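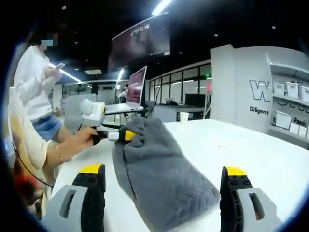 Grey fleece on the white table, Litby workroom.

Litby workroom - fire and general safety check
Completed by: Palesa Engelbrecht
Date: May 30, 2019
Next check due: October

1. Exits and walkways
Front door opens fully from inside without a key - OK
Rear fire door opens fully - ACTION. Sticks at the bottom corner and needs a hard push. Joiner to plane it.
Walkway between cutting bench and shelving clear - OK
Exit signs lit - OK
Comment: Rolls of wadding had been left by the rear door again. Moved during the check. They belong on the lower rack in the store.

2. Fire equipment
Extinguishers on brackets, pins and seals in place - OK
Service labels in date - ACTION. The one by the sink has a label I can't read. Barros to confirm from their records.
Fire blanket in kitchen - OK
Alarm tested from call point 2 - OK. Heard in the store with the door shut.

3. Electrical
Irons switched off at the wall when not in use - OK
Leads and plugs free from damage - ACTION. Iron marked 226 has a split in the outer sleeve near the plug. Taken out of use and tagged.
Extension leads not joined together - OK
Comment: The tag stays on until the lead has been replaced and tested. Please don't borrow the lead from the steamer.

4. Cutting and sewing
Rotary cutters closed when put down - OK
Needle bin in place and not overfull - OK
Finger guards fitted on all machines - OK
Broken needles written in the book - NOT DONE. Last entry is several weeks old.

5. Storage
Heavy rolls below shoulder height - OK
Top shelf load under 100 kg - OK
Spray adhesive in metal cupboard - ACTION. Two cans of Anirura found on the windowsill. Put back.
Step stool feet in good order - OK

6. First aid
Box complete - ACTION. Blue plasters and eye wash low. Order from Rukance with the next delivery.
Accident book in drawer - OK

Rear door and iron to be dealt with first. Copy pinned by the kettle.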